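Do You Really Lose Most of Your Heat Through Your Head?

Somebody has probably told you this one while pushing a hat down over your ears. Most of your body heat, they say, escapes through the top of your head. Grown-ups say it as if they had measured it. Have they?

Try thinking it through. If it were true, going out without a hat would be worse than going out without pants. Would you rather walk to school in Nulbridge in a snowstorm with no hat, or with no pants? Your legs already know the answer.

Skin lets heat out wherever it is bare. Your head is a fairly small part of you, so it loses a fairly small share — unless everything else is bundled up. Then your head is the only part left for heat to leave by, and of course it looks guilty.

When you hear a claim like this, ask what was compared with what. A bare head and a covered body isn't a fair test. You'd want to try a bare arm too, and a bare leg. Then you could draw the results side by side and see whether the head still wins.
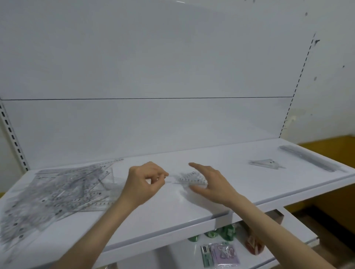
Lotte Cuypers wrote in to say that her head gets cold faster than her arms do, so the saying must be at least a bit right. Fair point, but feeling cold and losing heat are two different things. Your face is very good at noticing cold. That makes it a noisy complainer, and a noisy complainer can fool you.

You can test part of this with 2 jars of warm water and a thermometer. Put a sock around one jar and leave the other bare. Check both after 13 minutes. Then swap the sock over, start again with fresh warm water, and see if you get the same result. If you only do it once, I won't believe you yet.

And wear the hat anyway. Cold ears hurt.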